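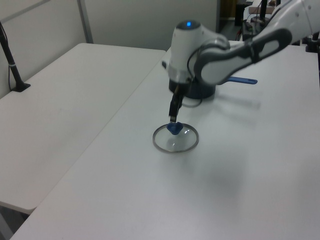

Figure 1. Lid grasp at the tabletop workstation, fixed camera view.

Temulik Project: Progress Report to the Miranda Fund
Prepared by Yaneth Usuga and Marin Golob

1. Work completed in this period

The project studies how a single robot arm can learn kitchen tasks from a small number of guided demonstrations. Work in this period was limited to one task, the handling of a saucepan lid. The team recorded 60 demonstrations, of which 43 were accepted for training after review by Demetrio Villanueva. The remainder were set aside, mainly for uneven arm speed during the approach.

The accepted set contains 2113 labeled segments. Each segment is marked as approach, grasp, lift, transfer or release. Labeling took longer than planned, as the boundary between grasp and lift had to be defined twice.

2. Method

The policy is trained on views from two cameras – one fixed beside the workspace and one mounted higher up. Glass lids remain a difficult case. Reflections change with the position of the arm, and depth readings on the glass are unreliable. The current model therefore locates the knob and the metal rim first and estimates the rest of the lid from them.

Figure 2 shows the gripper open over the covered saucepan, with the handle close beside the right finger. Clearance at the handle is now included as a separate term in motion planning.
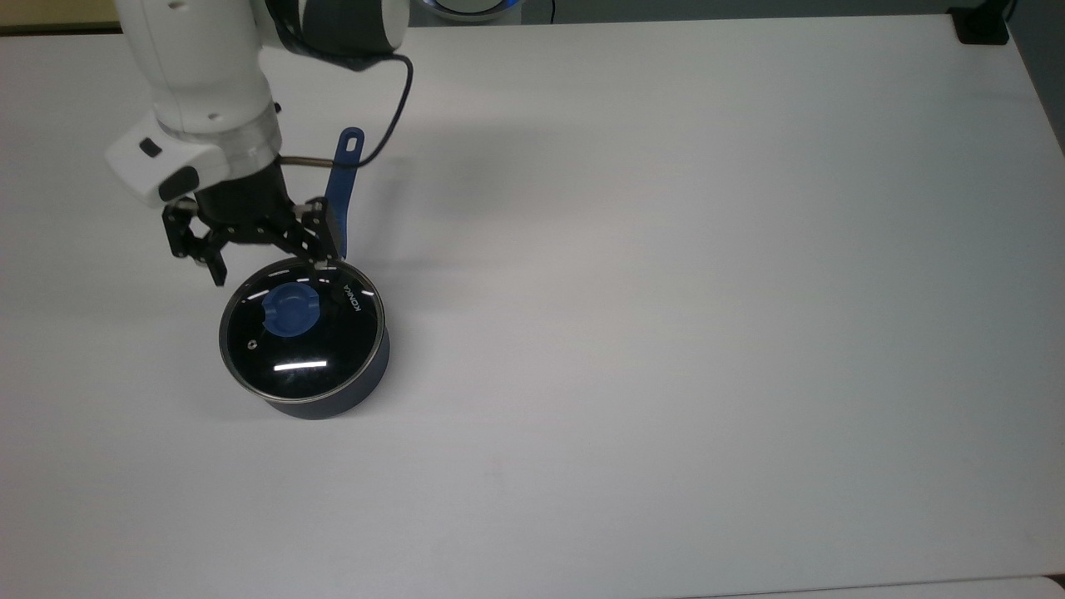 3. Outstanding items

Held-out testing has not started. The plan calls for 21 trials per lid position, to be supervised by Gebremedhin Jemal. Results are due to the Fund in May. No change to the approved budget is requested.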